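Ticket: Season ticket holders' page shows wrong seat count for Zúñiga Stadium
Opened by: Trinidad Huenchumán, ticket office, Arkden Football Club
Priority: 2
Opened: Monday, September 7, 2020

Hello,

I write again about the seat map for our home games. In the new version of Trodier, the east stand shows 1,255 seats open for sale. The correct number must be lower, because 200 of these seats belong to season ticket holders and should be blocked before the public sale starts. For the game against Cirkstead the fans can put a blocked seat in the basket, and only at payment they receive the message "Seat not available".

What I tried already:
I logged out and logged in again. Same result.
I used a second browser. Same result.
I exported the list of season ticket holders and compared it with the old list. The names and the rows are the same.
I opened the map for the west stand. There the blocked seats are gray, as they should be. 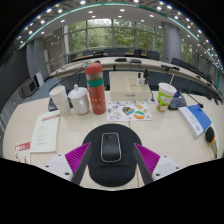 The blocking of seats can be done in two ways in Trodier, by uploading the list or by marking the seats by hand on the map. The upload finishes without an error, but the east stand does not change. By hand it works, but it is slow. I must click every seat with a mouse, a black one like the one on the mouse pad in the photo, and if I drag over a full row the program selects the row behind it also. I did two rows in this manner and then I stopped, to not make the situation worse.

Reply from Trodier support:
Thank you for the clear report. Please check the stand code in the first column of your list. In the new version the code for the east stand has to be ES. The old code E is skipped without a warning.

Reply from Trinidad Huenchumán:
I checked and our list has E in every line of the east stand. For the west stand we had already WS, so this explains the difference. I changed the code and uploaded again. Now the seats are gray and the public sale shows 1,055.

One question stays open. The rows which I marked by hand appear now with a double border. Can I leave them, or must I release them before the sale?

Reply from Trodier support:
You can leave them. The border only means that the seat was blocked by two methods. We have asked for a warning to be added for unknown stand codes.

Status: Solved, waiting for confirmation after the Cirkstead game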